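Notebook, Early Reading Materials Workshop
Entry for November, opened 9:40 a.m.
Present: A. Valentini, C. Montes

Purpose of the session: to review the letter block tray and the accompanying word set before the next issue to the Clonusetti reading rooms, and to settle which table objects should remain in the activity.

The tray under review is the wooden pattern, a flat board with one raised slot running lengthwise. It replaces the earlier Prillow tray, which had separate cells. Reports on the earlier tray were consistent: children lifted blocks out of the cells with difficulty and spread the letters too far apart to read them as a word. The single slot permits the letters to stand against one another. It also permits them to slide, and this remains to be assessed.

The word list stands at 152 entries. Of these, 28 are three-letter words intended for the first stage, and all of the first-stage words use a single vowel. Mr. Montes proposed that the vowels be kept to one color throughout. Ms. Valentini noted that the present blocks come from mixed stock and that a uniform vowel color would require a new order from Beltrán. The matter was left open. The quotation, reference 463, is in the folder.

Layout of the table was discussed next. The tray is to be kept nearest the reader, with the everyday objects behind it. The bowl and plate serve the "food and kitchen" words, and the cup serves as a word in its own right. The cards box stands at the back, where it does not interrupt the reading space. 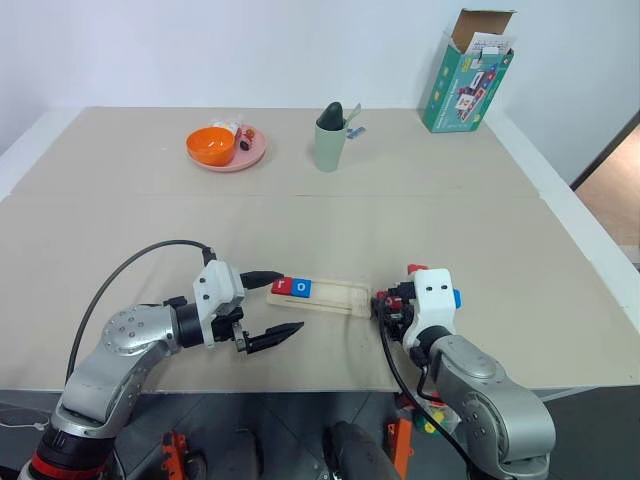
Letter tray with red and blue blocks at the left end; plate, bowl and cup behind; box open at the back corner.

Observations on the arrangement:

The pale wood of the tray is close in tone to the tabletop. The blocks stand out well against both, but the ends of the tray do not. A painted line at the left end would show a new reader where the word begins. Ms. Valentini will prepare one sample in dark green and one in black.

The small items on the plate should be reviewed. Mr. Montes is of the opinion that a child asked to read "bowl" will attend to whatever is beside it, and that the plate should carry the bowl alone at the first stage. Agreed in part — the additional items may return at the second stage, when the words are longer and the child is asked to choose among several.

The open flaps of the box add height at the back of the table. The box should be closed once the required cards have been taken out. A plain storage carton from Presteck was considered and set aside, as the printed front helps children return the cards to the correct place.

Actions:
Sample end lines for the tray — Valentini.
Revised first-stage object list, one copy to the folder — Montes.
Check of slot width against the 19 replacement blocks received last week — Montes.
Decision on vowel color deferred until the Beltrán order is discussed.

Entry closed 11:15 a.m. A.V.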